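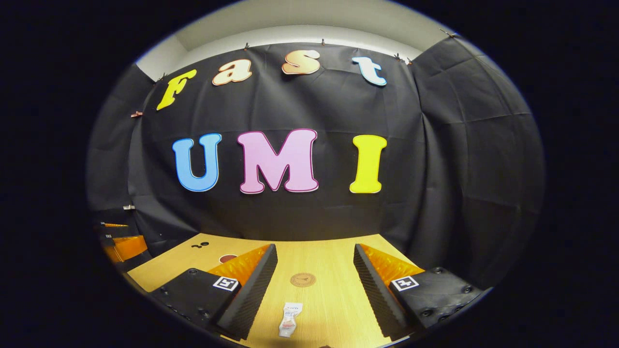

Grusen Court Residents: minutes of the January meeting

Present: Chaltu Workneh (chair), Ismael Meireles, Mebrat Habte, Nuria Tamiru (minutes), and residents from both blocks. Melati Lumenta attended for Lekota.
Apologies: none sent.
Started 7.10 pm.

1. Last minutes
Agreed, with one correction. Under the bin store item it should say that Clurnitz "said they would" repair the gate, and not that they had repaired it. They still haven't.

2. Lekota broadband offer
Melati Lumenta presented the offer. Lekota would run new cable into all 122 flats and the residents' fund would pay £885 towards the work in the shared hallways. Individual contracts would be separate and optional.

Chaltu asked what the £885 was for, given that Lekota stands to gain the customers. Melati said it covered making good after drilling. Chaltu asked why a firm that drills holes would not expect to fill them in. Melati said this was standard. Chaltu asked that her question be recorded as not answered.

Mebrat asked for the slowest speed a household could expect on a busy evening. The leaflet gives only the top speed. Melati did not have the figure with her and will send it.

Ismael pointed out that the same leaflet says "price held for the life of your contract" and then, in the small print, allows a rise every April. Melati said the two statements were about different parts of the bill. Several people asked which parts. She will put this in writing.

A resident from the second floor said her present connection was fine and she did not see what she would be paying for. Another said his was dreadful and he would sign tonight. Chaltu reminded both that the vote was on the hallway works only.

Melati left at 7.50 pm.

Nuria said she had rung Grumis, who did the same job at her sister's building. They quoted nothing for the hallways but wanted a much longer contract. She was not convinced by them either.

Decision: no vote taken. Lekota to be asked for the evening speed, the price terms and a breakdown of the £885, all in writing. If nothing comes by the next meeting the item is dropped.
Action: Chaltu to write to Lekota. Nuria to get the Grumis offer on paper.

3. Lift, north block
Clurnitz report that the lift is "now fully reliable". Mebrat has kept a note on her fridge and it has stopped 4 times since that letter was sent. She offered to bring the note.
Action: Mebrat to send dates to Clurnitz and ask what "fully" means.

4. Cycle store
There are 6 spare keys missing from the box. Ismael thinks they were never cut and has asked to see the receipt. Changing the lock was suggested and put off until the receipt turns up.
Action: Ismael.

5. Any other business
The notice about dogs on the back lawn has been taken down again. Nuria will print another one, in a plainer style.
Door-closer on the south stairs is too fierce. To be added to the list for Clurnitz, for what that is worth (Chaltu's words).

Closed 8.35 pm. Next meeting same room, date to go up by the post boxes.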